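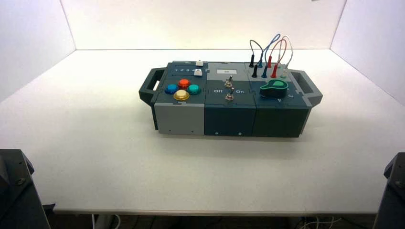 Last September a reader of the previous edition asked us why a guide to robot arms spends so many pages on people's habits, and whether the rules could be boiled down to "keep clear of the arms". We love getting mail like this! Keeping clear is a big piece of it, and if you only remember one rule, make it that one. But the bench has to be set, reset, tidied and handed to the next person many times a day, and most of the rules below are about those in-between moments, when someone's sleeves are over the table.

# Section 4: Setting up and sharing the two-arm bench

Revised October 8, 2023

This section covers the Ellora bench with the Pesto task box on it. It applies to the Dallano workshop and to any other room that has taken on the same house rules. If your room has its own written risk assessment, and it asks for more than we do, follow the risk assessment. If it asks for less, please follow us!

## 4.1 Words used in this section

**Bench** means the white table, the three white panels standing around it, and everything fixed to the table.

**Box** means the Pesto task box: the three joined modules with a carrying handle at each end.

**Reach** is any spot that either arm could get to at full stretch, whether or not today's program sends it there.

**Operator** is the person with the stop button. There is one operator at a time, always.

**Resetter** is whoever puts the box back to its starting state between runs. On a quiet day the operator and the resetter may be the same person. In that case the arms must be stopped before the resetting starts.

## 4.2 Before power goes on

1. Read the bench log from the last entry down to the bottom. If the last entry has no sign-off, go and find out why before you do anything else.
2. Walk around to the front and look under the table. Cables that hang below the edge should be clear of feet, chair wheels and bags. Gather up any loops and clip them back.
3. Run a hand lightly along each panel. A panel that rocks has to be fixed before the first run.
4. Wipe the tabletop with a dry cloth. Screws and bits of tape love to hide in the corners where the panels come down!
5. Press the stop button and leave it pressed. It stays pressed until step 5 of 4.4.
6. Take off lanyards, scarves and dangling bracelets. Long hair goes up.

> **Caution.** An arm with its power off can still sag. Don't park a hand, a laptop or your lunch under one.

## 4.3 Placing the box

Now the fun part. The box is compact and has a handle at each end, and we ask you to use both of them, every time, even if you could manage it one-handed.

1. With both arms at rest and the stop button pressed, carry the box in from the front. Never pass it over the top of a panel.
2. Set it down near the middle of the table, with the coloured buttons on your left and the patch cables on your right.
3. Turn it so that its front faces the front edge of the table squarely. You can judge this by eye. The long seam where the back panel meets the table makes a very good guide.
4. Check the clear space between the box and the resting position of each arm. House rules ask for at least 40 centimetres on both sides. Use the tape measure the first time you set up, and again whenever the arms have been remounted.
5. Press down gently on each end of the box in turn. If it rocks, lift it and look underneath.
6. Check that the modules are still tight against one another along their seams. If you see a gap opening up, take the box out of service and write it in the log.

> **Note.** The patch cables stand up in loops well above the sockets. They're the tallest and springiest thing on the box, so plan your arm heights around the loops and leave a margin. A height that clears the buttons tells you nothing about the cables.

### Setting the starting state

A starting state is simply how everything on the box is set when a run begins. You can choose any starting state you like, provided you write it down first and then set the box to match. Go from left to right so you don't miss a control.

- **Sliders.** Record where each cap sits, rear track first. The printed digits next to them are there to help you, but if a cap falls between two of them, write "between" and don't round it off.
- **Push buttons.** Press each one by hand and let it come back up. A sticky button goes in the log.
- **Toggle switches.** Record both. The front one has Off and On printed beside it, and those are the words to use. For the rear one, write which way the lever points.
- **Patch cables.** Record each cable by colour and by the socket at each end. Push every plug home with a finger, then give it a tiny tug.
- **Green knob.** Write down where the pointer points, using the markings on the panel around it.

A phone photo is a wonderful backup for the written record. It doesn't replace it.

## 4.4 Starting a run

1. Read the starting state aloud from the log while a second person checks the box. If you're by yourself, read it aloud anyway, with a finger on each line. It feels silly and it catches mistakes.
2. Load the program and check its name against the log entry.
3. Set the speed limit to the slow setting for the first run after any change. A change includes a new program, a moved box, a remounted arm, a new gripper or a new operator.
4. Look left, look right, and ask "Clear?" in a normal voice. Wait for an answer from every person inside the tape line on the floor.
5. Release the stop button, keep your hand beside it, and start.
6. Watch the arms, please, and leave the screen for later! The screen will still be there when the run is over.

> **Caution.** Never reach in to help. If a plug is half out or a lever is stuck, stop the run first. A spoiled run costs you a few minutes, and the log has room for as many spoiled runs as you care to enter.

### When to stop at once

Press the stop button straight away if:

- anyone crosses the tape line;
- a patch cable is caught on any part of an arm;
- the box slides, tips or turns;
- an arm makes a sound you haven't heard from it before;
- you're not sure.

You don't need anyone's permission to press it, and visitors don't either. Show every visitor where it is before you show them anything else. New people are sometimes shy about this, so let them try it once on a slow run. They always grin.

## 4.5 Resetting between runs

Most of the near misses in the Dallano log came during resets, which is why we're so fussy here.

1. The operator presses the stop button and says "Stopped".
2. The resetter repeats "Stopped" and only then leans in.
3. Put the box back to the written starting state, left to right, in the same order as before.
4. Take both hands out, step behind the tape line and say "Out".
5. The operator repeats "Out". The stop button isn't released before this.

Swap roles every two hours. Resetting is dull work when it goes well, and tired hands skip plugs.

If a cable has to be replaced, use one of the same colour and of the same length. A longer one makes a taller loop, and the heights you worked out in 4.3 no longer hold. Should you have no spare that matches, go back to 4.3 and check the clearances afresh with whatever you've fitted.

## 4.6 Handing over

The bench log has a Pavlović sheet clipped inside the front cover, named for the workshop where we first borrowed the layout. Fill in a fresh one at each handover. It asks for:

| Line | What to write |
|---|---|
| Box | Starting state, or "see previous" if unchanged |
| Arms | Resting position, left and right |
| Speed | Slow or normal |
| Faults | Anything odd, even if it cleared up |
| Stop button | Time of last test |

The stop button is tested at the start of each shift and once more after any fault. If a test fails, even once, the bench is closed. Pull the plug, hang the red tag on it and tell the room lead in person. Email doesn't count for this one.

Close out a shift like so:

1. Send both arms to rest at slow speed.
2. Press the stop button and switch off at the wall.
3. Leave the box on the table if the next shift is using it. Otherwise lift it out by both handles and put it on its shelf with the patch cables still plugged in.
4. Sign the sheet.

Old sheets go in the binder behind the log. Have a flick through it when you get a spare minute, the early ones are great reading and several of the rules above started life as a scribble in the Faults line. If you've got a scribble of your own, add it, and mark it "for the guide" so that we find it when the next edition comes around.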